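Thread on canopy fabric over an outdoor plaza stall, after one season of use. Mostly notes on color, edge shape and where the light ends up.

1/ The fabric is the Poltia in bright blue. I ordered it in May with two alternates, a gray and an off-white. The off-white threw too much glare onto the table. The gray was fine and sold out.

2/ Cost for the cloth was 278, plus 50 for hemming. Nisbet quoted the hemming separately, so read the second page of their estimate before you sign anything.

3/ Finished weight is 18 pounds with the cord and clips in the bag. One person can carry it across a plaza. One person can't hang it.

4/ Hang the high side first. If you start with the low side, the cloth fills with air and you spend ten minutes chasing a corner.

5/ Blue fabric doesn't give even shade. The upper ridge goes pale in strong sun and the folds lower down go several steps darker. Goods displayed under it pick up a blue cast, worst on white paper and ceramics.

6/ Fix for the cast: put the pale items toward the open side and the dark ones under the deep folds. I tried a white liner for a while. It trapped heat and I took it out.

7/ On edges. A straight hem looks neat on the bench and flutters in any wind. A slightly scalloped one sits quieter. Elska cuts theirs that way by default – the Pustiva pattern has it as an option, with a template that prints at the wrong scale unless you turn off page fitting.

8/ Low side height is a trade. Drop it almost to the level of whatever is stacked on the ground and you block the late glare, but people approaching from that side can't see the table. I leave it low until 3 p.m. and then clip it up.

9/ Big buildings matter more than the forecast. A wide facade with the sun behind it goes dark and puts its ground floor in deep shadow, while the sky next to it is bright enough to make you squint. Set the table so customers have their backs to that gap.

10/ Haze doesn't help. It spreads the glare over a wider piece of sky, and the canopy edge has to come farther down to cover it.

11/ Next change is a second set of clips on the ridge cord. The cloth stays. 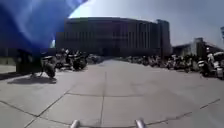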